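Two Arms and a Tray of Cups: Project Report
Carys Howells
July 16, 2022

So the short version is that I spent most of my project time in a shared workshop trying to get two robot arms to deal with plastic cups, and I'd happily do it all again! The workshop is called Medve, and I share the bench there with Slavica Jurić, who did the wiring while I did most of the code and nearly all of the swearing.

We called the build Tatitz (Slavica's idea, I've stopped asking). The aim was to have a pair of arms tidy see-through cups on a tray, working from recorded runs where one of us moves the arms by hand control and the software learns from that. I picked cups because they're cheap and don't smash, and then found out that see-through things are about the worst choice going. The camera gets the rim, loses the side, and sees whatever is behind the cup as well.

I put a leafy patterned cloth down early on. My tutor thought plain would be kinder to the software, and for the first week or so I'm sure that was right, but kitchens have patterned cloths in them and I wanted to start with the awkward version. Both arms are fixed along the near edge, with the purple cables looped up over the wrists. I spent a whole evening in May on those loops — too tight and the wrist can't turn, too slack and they catch on things.

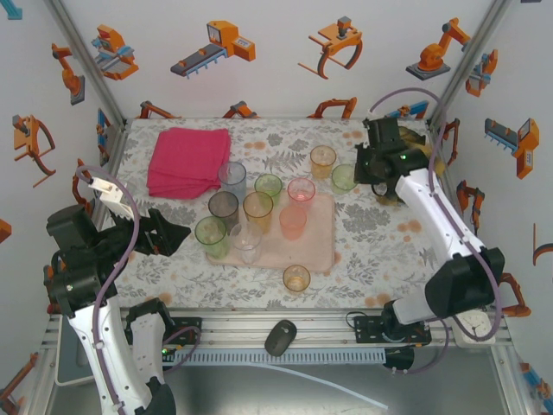
Why use two arms when one could pick up a cup? One arm manages a single cup well enough, but with two you can steady the tray or reach the far side without knocking over everything in between, and we wanted to try passing cups across later on.

We recorded 351 runs altogether and kept 304. The rest went in the bin, mostly my fault (I kept stopping halfway to have a think, and the software learns the thinking too). Slavica is much smoother on the controls than I am and her runs are lovely to watch.

Upright cups came along nicely. You go in over the rim, close gently, lift. Cups on their sides are another matter, as the gripper has to come in lower and the cup rolls off if one finger touches first. I slowed the last bit of the approach right down and that helped more than any of my clever ideas did. The wrist view matters a lot at that point, because both fingers are in it and you can judge the gap between them.

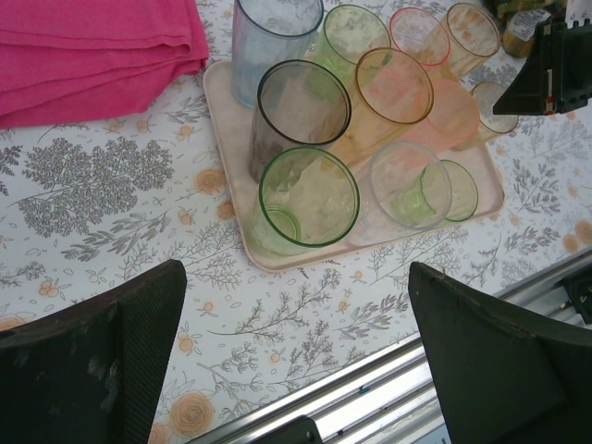 Slavica reckons we should have recorded the sideways cups first and left the easy ones until the end, when we were tired and bored anyway. She'd also like softer finger pads before anyone changes another line of code.

She's probably right about the pads. I tested 27 sideways pick-ups with the final version and 4 of them ended in a dropped cup, all at the moment of lifting, so the grip is where I'd look next. I'd also like to try it under different lighting, as all my tests were done with the same lamps on and I've no idea how it copes with a sunny afternoon.

The code and my notes are in the shared folder under Tatitz, and the cable lengths are on the last page of the notes if you're building something similar.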